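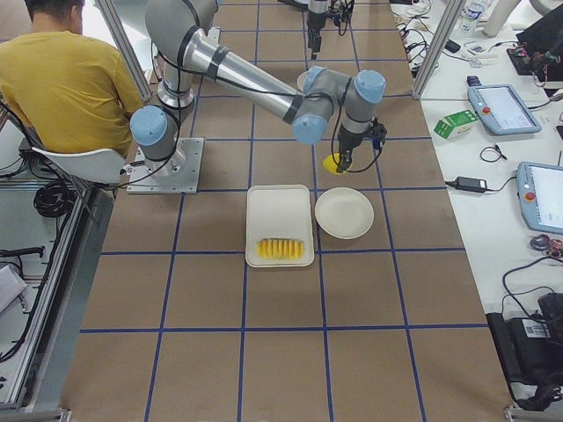
Femell Serving Tray, White, Rectangular

The Femell tray is supplied by Aaltonen to institutional kitchens, training rooms and catering programs. It has a raised, rounded edge on all sides and is suited to sliced fruit, baked goods and cold items. Round plates and bowls in white are listed separately and may be ordered with it.

Catalogue number: 2079
Colour: white
Carton quantity: 18
Minimum order for contract pricing: 20 cartons

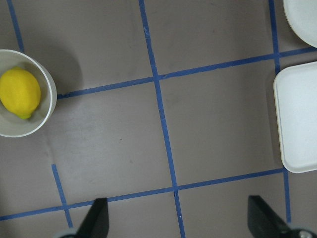 Page last updated: March

Layout and placement
Where a table is marked out in a grid, blue painter's tape is recommended. Worn or creased strips should be replaced before the next session. Trays should be set down flat, clear of bowls and plates.

Orders are dispatched from the Idcombe warehouse. Customers in Canley may arrange pickup at the service counter.

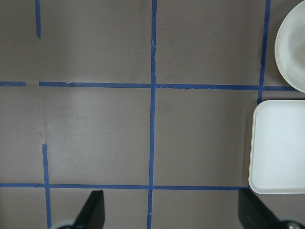 White tray and round bowl on a tabletop marked with blue tape.

Damaged items must be reported to Aaltonen in writing, quoting the catalogue number.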